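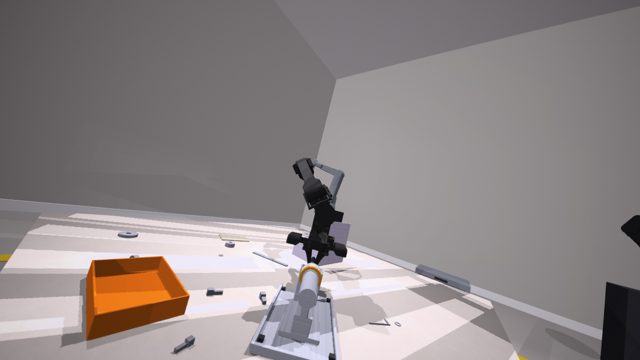 Tipps für die Werkstatt: Ordnung und Regeln am kleinen Roboterarm

Immer mehr Hobbywerkstätten und kleine Betriebe haben einen Roboterarm, der Teile greift und ablegt. Wir arbeiten bei Meron in Mirkmont seit September mit einem solchen Gerät und haben unsere Regeln aufgeschrieben. Sie ersetzen nicht die Anleitung des Herstellers und auch nicht die Normen. Wer einen Arm gewerblich benutzt, muss die EN ISO 10218 kennen, und für das Arbeiten ohne Zaun auch die ISO/TS 15066.

Vor dem Einschalten

Gehen Sie einmal um den ganzen Arbeitsbereich herum. Schrauben, Ringe und Scheiben, die nicht zum Auftrag gehören, kommen zurück in das Magazin. Eine Schraube am Rand der Ablageschale genügt, damit ein Werkstück schief steht und der Greifer es falsch fasst.

Prüfen Sie den Not-Halt jeden Morgen, nicht nur einmal im Monat. Der Taster muss frei zugänglich sein. Bei uns hing einmal eine Jacke darüber, das darf nicht passieren.

Schale und Behälter

Die Schale für das Werkstück bekommt einen festen Platz mit Anschlägen an den vier Ecken. Der Behälter für fertige Teile soll eine kräftige Farbe haben, zum Beispiel Orange. Man erkennt dann auch von weitem, ob er leer ist. Bitte stellen Sie ihn so, dass der Arm nicht über den Platz einer Person fahren muss.

Bodenmarkierung

Gelbes Klebeband ist gut, aber es löst sich mit der Zeit. Wir kleben es nach jeder großen Reinigung neu. Vorher den Boden mit Spiritus abwischen und ganz trocknen lassen. Der Rollenhalter von Urier kostet nicht viel und man klebt damit gerader als von Hand.

Beim Greifen von runden Teilen

Zylinder rollen gern weg. Legen Sie solche Teile in eine Halterung mit breitem Fuß und lassen Sie den Arm von oben kommen. Die ersten Versuche immer mit reduzierter Geschwindigkeit, eine Hand am Zustimmtaster. Neue Abläufe probieren wir zuerst in der Simulation aus. Dort kostet ein Zusammenstoß nur ein bisschen Zeit.

Nach der Arbeit

Den Arm in die Ruhestellung fahren, den Greifer öffnen, Hauptschalter aus. Die Finger mit einem trockenen Tuch abwischen, kein Öl verwenden. Im Wartungsheft notieren, was aufgefallen ist, auch Kleinigkeiten. Unser Heft von Abbasi hat 74 Seiten und ist schon fast voll.

Stand: 12. Dez. 2019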